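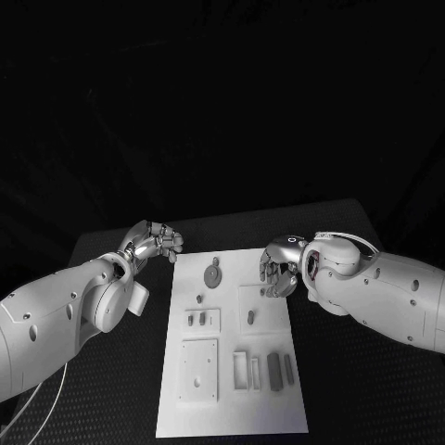
Left hand just off the task board's upper-left corner, right one near the upper pegs.

dastolow_kp
We're writing bench rules for two-arm work. Draft says both hands go back to the park pose before anyone reaches over the board to reset a peg. Is that enough?

najafi_e
No. Parked is still powered. Ours says motion disabled at the controller, then reach in.

larasati_s
We did that in January and resets got so slow people started skipping it. A rule that gets skipped is worse than a weaker one. We use park plus a hold button.

najafi_e
Then fix the slow part. I wouldn't sign off on a hold button alone.

duyenm
Add something on cables. Route them behind the arm and tape down anything that crosses the tabletop. We check ours every 1,000 cycles and replaced one at 2,045.

dastolow_kp
Cables are going in. For resets I'll write motion disabled, and park plus hold only if your own risk assessment covers it.

larasati_s
Fine with me.

najafi_e
Still disagree with the second half.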